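Remote Demonstration Room, Walk-Through Checklist
Pirngate practice bedroom, simulated. Comments by Sum-yee Kan, February 2019

Hello all, and thank you for your patience with my comments, which always run longer than the boxes provided. Please go through the items in order before you pick up the hand controllers.

1. Both arms answer the controllers. OK.
Move each one slowly and let it settle. The right arm came up nicely with its fingers open, and I had a good clear line past it to the bed and the dresser. 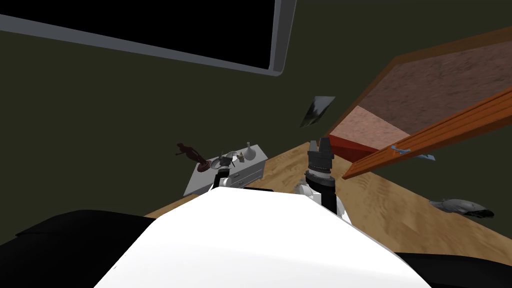 2. Speed limit set to 40 percent for new operators. OK.
Kwok-wai likes it faster, and he is very good, but please put it back when you finish.

3. Clearance around the human model. NEEDS ATTENTION.
Bring the gripper in from the open side, fingers apart, and stop before you think you need to.
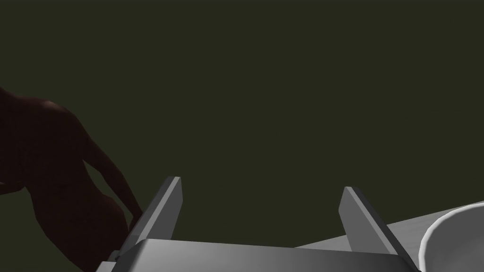 Teaching by remote control asks you to judge distance through somebody else's eyes, so to speak, and it takes a while before your hands believe it. I would like everyone to practice stopping short before they try a reach. With the model's hand that close to the left finger, there is very little room to swing left, so back straight out first and then turn. Ehab has offered to sit with anyone who wants company for this one — do take him up on it.

4. Gripper open and empty before recording starts. OK.
A demonstration that begins half closed teaches the robot to begin half closed. We threw away 74 of those in September and I am still a little sad about it.

5. Reach toward the dresser. OK, with a comment.
Come in low and slow with the left arm, and keep the right one parked out over the floor where you can see it.

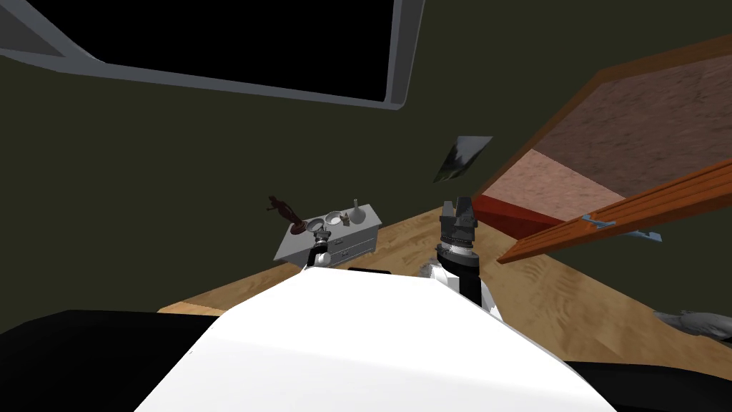
If you feel yourself hurrying, let go of the trigger, take a breath and start that reach again. A fresh try costs us very little.

6. Stop button tested from the operator's chair. OK.

Item 3 stays open until Yi-chun has looked at it.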